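Narnutby 机器人开放日 常见问题

首页 > 来访 > 开放日 > 常见问题

页面更新：2025年6月23日

亲爱的朋友们，谢谢大家对七月开放日的关心！报名通知发出去以后，我们的信箱热闹得不得了，有家长来信，有退休的老师傅来信，还有一位小朋友用彩色铅笔写了满满一页纸，请爸爸拍了照片发过来。我们一封一封都读了，也尽量一封一封都回了，不过许多问题大家都在问，所以干脆整理在一起，放在这里慢慢说。话可能有点多，请您多包涵，挑自己关心的看就好。

一、报名和到达

开放日要不要提前报名？
要的，麻烦您提前报一下名。参观是分组进行的，每组最多26个人，演示间不算大，再多几位的话，后排的朋友就只能看前排朋友的后脑勺了。全天一共有144个名额，先到先得。如果您报了名又临时有事，请给我们写封信说一声，哪怕是当天早上才写也行，候补名单上总有人盼着呢。

要收费吗？
不收费。演示、讲解、茶水和小饼干都不收费。门厅里会摆一个纸盒子，那是收意见卡的，往年总有好心的客人往里面放零钱，心意我们领了，零钱请您收好，给孩子买支冰棍吧。

你们在哪里？怎么走？
我们在 Narnutby 的老纺织厂区，Sandberg 楼的一层。坐公交的朋友请在 Cerkmont 广场下车，沿着有梧桐树的那条路一直走，看到一扇漆成深蓝色的大铁门，推进去就是了（门有点重，往里推，别往外拉，我们自己的新同事头一个星期也常常拉错）。开车来的朋友可以停在楼后面的院子里，车位有限，能拼车的话就太好了。

迟到了怎么办？
别着急，慢慢来，安全要紧。前台会把您安排到下一组，如果下一组也满了，您可以先去隔壁房间看展板，喝杯茶，等有空位了我们去叫您。只有最后一组请尽量准时，那一组之后同事们就要收拾场地了。

二、演示看什么

到底能看到什么呢？
今年的主题是“机器人和软东西”。硬的、方的、规规矩矩的零件，机械臂抓起来已经很熟练了，很多工厂里天天都在做；可是布这种东西，你捏它一下它就换个样子，摊开是一个形状，揉一揉又是另一个形状，对机器来说是相当伤脑筋的。我们组这两年主要就在琢磨这件事，所以想请大家来看看，平时在家里顺手就做完的活儿，交给机器人要费多少心思。

演示的时候，桌上会放一些不同颜色的布，机械臂在桌面上方操作，讲解员在旁边一步一步地说给您听。有时候顺利，有时候不顺利，我们都照样演，不会提前录一段漂亮的视频来糊弄大家。

整场下来要多久？
一组参观大约7分钟看热身演示，之后是讲解和提问，讲解员们都很爱聊天，所以请您给自己留出宽裕一点的时间，后面最好不要紧接着安排赶火车之类的事情。

为什么用布，不用别的东西？
问这个问题的朋友特别多。布便宜，好洗，掉在地上也摔不坏，小朋友碰了也不要紧。再说谁家里没有几块布呢，大家一看就明白要做什么，不用先听半小时的背景介绍。颜色挑得鲜艳一些，坐在后面的客人也容易看清楚哪一块是哪一块，讲解的时候说“绿色那块”“粉色那块”，大家的眼睛一下子就找到了。

机械臂离布那么近，它怎么知道该从哪里下手？
有两个办法一起用。一个是从高一点的地方看整张桌子，知道布大概在哪儿，两条手臂又各自在哪儿；另一个是从手腕的位置往前看，看得近，看得细，布上的褶子和边缘都在眼前。两种画面各有各的长处，也各有各的麻烦，手腕上的画面跟着手臂一起动，常常会糊。讲解员会把两种画面都给您讲一讲，您也可以自己比较比较，猜猜换了您来指挥，您更愿意看哪一个。
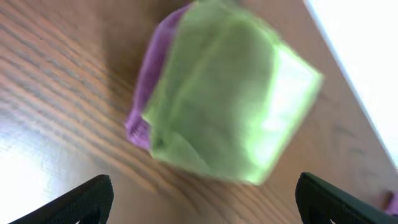
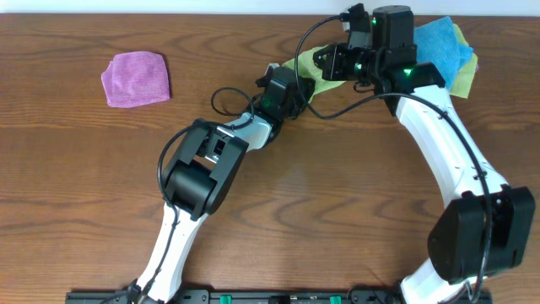
同一张演示桌的两个视角：第一张是手腕视角，夹爪前方是一团绿色和紫色的软料；第二张从高处看，两条机械臂的夹爪在绿色布的上方，粉色的小方布放在桌子左侧。

机械臂为什么有时候停住不动？
大家不用担心，它停下来的时候多半没有坏。程序要重新看一眼桌面，再算一算下一步怎么走，这个过程有快有慢。也有的时候是操作的同事按了暂停，想让讲解员把刚才那一步再讲清楚一点。去年有位老先生看它停了，很体贴地对它说“不急，你想好了再来”，我们在后面听着都觉得心里暖暖的。

万一演示失败了呢？
那我们就一起看看它为什么失败！说真心话，我们组里好几位同事最喜欢讲的就是失败的那几次。布滑掉了，夹到两层了，夹了个空，每一种都有得聊。您要是看出了什么门道，欢迎当场讲出来，去年有位做裁缝的阿姨提醒我们，布边和布中间的手感差得远，夹的地方不一样，垂下来的样子也不一样，这句话后来被抄在我们的白板上，到现在还舍不得擦。

三、动手体验

我可以自己操作机械臂吗？
可以的，每组演示之后都有一小段体验时间，由同事陪着您操作。您会发现自己的手一下子变得笨笨的，连捏住一个布角都要试好几回，这很正常，我们每个人都是这样开始的。体验要排队，人多的时候每位客人试一次，后面如果还有时间，想再来一次的朋友请举手。

安全吗？要注意什么？
演示用的机械臂力气不大，速度也调得比较慢，同事手边随时都有停止按钮。不过还是有几件小事想请您配合一下：
长头发请扎起来，我们备了皮筋。
围巾、长项链、挂绳请先收到包里。
手臂在动的时候，请把手留在黄线这一边。
桌边的电缆请不要拉，也不要让背包蹭到。
水杯请放在门口的架子上，看完再拿。

孩子多大可以来？
多大都欢迎，抱在怀里的也欢迎。只是亲手操作的环节，需要孩子自己站得稳、够得着，也听得懂“停”这个字，所以我们一般请上了小学的孩子来试。更小的孩子可以在隔壁的布角落里玩，那里有各种各样的布可以叠、可以揉，还有一张大垫子，大人坐在旁边歇歇脚也很舒服。

孩子有点怕机器的声音怎么办？
电机转起来会有一点嗡嗡声，比家里的搅拌机轻多了，但对声音敏感的孩子可能还是会不舒服。您可以在报名的时候写一句，我们把您安排在人少的那一组，站的位置也留得远一些。中途想出去透透气随时都可以，不用打招呼，回来也不用打招呼。

四、关于设备和工作本身

一件事要教多少遍，机器人才学得会？
看是什么事，也看您说的“学会”是什么意思。目前这一套叠布的练习，我们积累了3,000次操作记录，都是同事们一次一次带着手臂做出来的。布摆正的时候它做得不错，布揉成一团的时候还差得远，换一块没见过的料子，有时又要从头犯糊涂。Solomiia Kuzmenko 是带这个小组的工程师，她常跟来访的学生讲：“你们觉得它慢，可它今天比上个月已经利索多了。”我们听得出来，那口气有点像在夸自家孩子。

机器人将来会帮我家叠衣服吗？
唉，这个问题我们家里人也天天问。我们很希望会，但不敢给您打包票，更不敢说是哪一年。一件衬衫有袖子、有领子、有扣子，比一块平平整整的方布复杂许多。眼下我们能做的是把小块的布弄明白，再一点一点往难处走。您要是愿意每年都来看看，就能亲眼看着它往前挪，我们觉得这样也挺有意思的。

开放日能看到 Sekmont 吗？
问 Sekmont 的多半是老朋友了。Sekmont 是我们前几年做的带轮子的小车，那时候它会在走廊里给客人引路。它今年不出来跑了，静静地待在门厅的展柜里，您可以和它合影，旁边有一本小册子讲它的故事，喜欢的话可以带一本回家。

我是老师，可以带全班来吗？
当然可以，我们非常高兴！不过开放日当天散客多，一整个班来会比较挤，孩子们也看不好。我们建议您写信约一个单独的时间，把年级、人数和你们正在学的内容告诉我们，讲解员会照着孩子们的程度来准备。如果班上有同学行动不便，也请一并写上。

轮椅能进来吗？
能。深蓝色大门旁边有一条坡道，演示间在一层，没有门槛。演示桌旁留了一个坐着也看得清楚的位置，进门时跟前台说一声，同事就会带您过去。洗手间在走廊尽头，门够宽，里面也有扶手。

五、其他零零碎碎的问题

可以拍照录像吗？
可以拍机器，随便拍，请关掉闪光灯就好，闪光会影响机械臂那边的画面。拍到别的客人，尤其是别人家的孩子，请先问一声。如果您想拿去做报道或者课件，写信告诉我们，我们可以帮您核对一下说法，免得把名词写错。

讲解用什么语言？
主要是中文，每天有一组用英文讲，报名页面上会注明。需要手语翻译的朋友，请早一点告诉我们，我们好去约老师。

可以带自己的布来试吗？
哈哈，真的有好几位朋友问！欢迎带，毛巾、手帕、抹布都行，干净的、干的就可以，上面请不要有别针、亮片和拉链。能不能夹得起来我们不敢保证，但是一定会认真地试一试。试完请记得带走，去年的失物箱里剩下好些手帕，到现在还没有人来认领，您若是丢了一块，来的时候顺便看看吧。

有吃的吗？
有茶、有咖啡、有小饼干，饼干里有坚果的那一盘会贴上标签。想正经吃顿饭的话，Cerkmont 广场边上有面馆和面包房，走过去很近。食物请留在休息区吃，桌上那些布沾了油可不好洗。

我没报上名，还有机会吗？
请把名字留在候补名单上，只要有空出来的位置，我们就按顺序写信通知您。这次实在来不了的话，也可以在报名页面勾选“下次请叫我”，下一回开放日定下来以后，会先给您发信。

还有别的问题，该找谁？
请直接写信到开放日信箱，或者在报名页面底下留言，写中文、英文都可以。周转快的时候当天就能回，忙起来可能要等上一两天，请您耐心等等我们。来之前要是心里还有什么拿不准的，尽管问，问题小一点也没关系的。

相关页面：开放日报名｜交通与停车｜学校团体预约｜往年照片｜联系我们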